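Chapter 2
The Work of the Hand

When Lewis Tennant opened his clock shop in Bornport in 1837, he kept a drawer of tiny brass screws beside the window, and his apprentices spent the whole of their first winter doing very little except picking them up and putting them down again. It sounds dull, I know, and I expect it was! But anyone who has tried to thread a needle in a hurry will have some sympathy with the old man's methods.

In this chapter we shall look at how skilled handwork was taught in small workshops, and at what the pupils were given to practise on – scraps, offcuts, spoiled pieces and, in the better shops, a proper board set aside for the purpose. We begin with the Hourani family of bookbinders, whose daybook runs to 173 pages and is a great pleasure to read, blots and all.
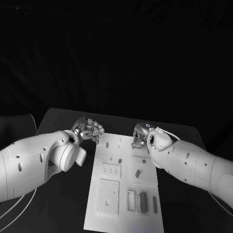 Figure 2.1 A white task board on a dark table, with a jointed hand held over its upper corner.

Keep a pencil by you as you read, for the first exercise comes sooner than you might expect.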